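Week 4: Where a Celebrity Fortune Comes From

Love this topic! Take Fakari, the stage magician in our case packet. His net worth is what he owns minus what he owes, so a $900 fee for one night tells you very little by itself.

Start with the Listatcombe house, then subtract the mortgage. Next comes his share of Zondell, the touring company (half of it, split with Imrie).
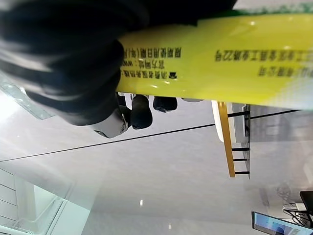 Royalties go in last, and they're the fun part! Read page 2 of the packet before you guess a total.

Comments

Hanane Tazi: Do unpaid taxes count as debt?

Xiuying Shao: Yes, subtract them! Great question.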